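Foltwood false-release fault

The Foltwood false-release fault was a control error in two-finger robot grippers running the Skemident grip software. It caused a gripper to report that it had let go of a flexible object, such as a power cable, while part of the object was still held between the fingers. The arm then began its next move and pulled the object along with it. The fault was first recorded in November 2022 during cable packing trials at the Foltwood test hall and was corrected in a software update the following month. There were no injuries. 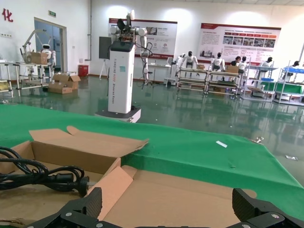 Reading time: 3 minutes

Background

The Foltwood trials were run by Merrick, a maker of packing equipment, to find out whether a gripper could place coiled cables in cardboard boxes without a fixed tray. The box stood open on a cloth-covered table, and the gripper had to lower a coil, open its fingers, rise, and move clear of the flaps. A camera at the wrist recorded each cycle. The test plan, written by Chinyere Sani, called for 2,000 cycles.

Skemident decided whether an object had been released by checking two values: the distance between the fingers and the current drawn by the finger motor. If the fingers had passed a set opening width and the current had dropped, the object was treated as released. The method had been developed on rigid parts, which fall free as soon as the fingers separate.

The fault

A coiled cable does not always fall free. One loop can hang over a fingertip or catch in the ribs of a finger pad after the fingers have opened past the set width. The motor carries almost no load in this state, so the software saw a normal release.

When the arm rose, the caught loop rose with it. In mild cases the loop slipped off and the coil dropped back out of shape. In others the coil was dragged over the wall of the box, or the box was pulled across the table. The trial was stopped after 766 cycles, when a plug swung out past the edge of the table during a fast sideways move. Rakiya Iyamu, the operator on duty, pressed the emergency stop. The protective stop built into the arm did not trip, as the weight of a cable was well below its force limit.

Investigation

Iyamu and Joon-young Won reviewed the wrist recordings from the stopped trial. They found 41 cycles in which a loop had stayed on a finger after release was reported. In 13 of these the cable left the box completely. The control log listed all 41 as successful, and the error had gone unseen for most of the trial because daily results were taken from the log alone.

Won repeated the task with the box turned so that its flaps opened in different directions. The flaps had some effect on how far the coil was dragged but did not cause the false release. Cloth tension was also checked and ruled out. A second set of tests compared smooth finger pads with ribbed ones. Loops caught less often on the smooth pads, but those pads also dropped more cables during pickup, and the ribbed type was kept.
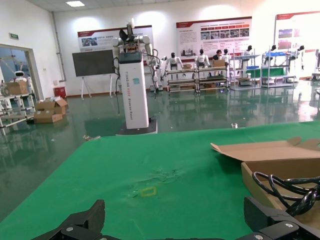
Slack left outside the box was a separate problem. A length of cable lying over the front wall could be touched by a finger on the way down for the next cycle, and the software had no step to check for it. The report listed this as a related hazard and recommended that the box be viewed from above before each approach.

Correction

Merrick changed the release check in a Skemident update dated 13 Dec 2022. After opening, the arm now rises a short distance at low speed and pauses while the load at the wrist is compared with the value for an empty gripper. If the two differ, the arm lowers again and the fingers open to their full width. A second failed check stops the cycle and calls the operator.

The change made each cycle longer. Iwona Głowacki, who managed the packing line at Grunberg where the system was to be installed, objected to the slower rate, and a setting was added that skips the pause for rigid parts. The setting is locked for cables, hoses and cord.

Safety rules

Operating rules for the test hall were revised by Temitope Shehu. Fast sideways moves over the table edge are not allowed during flexible-part trials, and the operator must stay within reach of the stop button. Results taken from the control log must be compared with the wrist recordings before they are reported.

See also

Gripper
Emergency stop
Force limiting
Deformable object handling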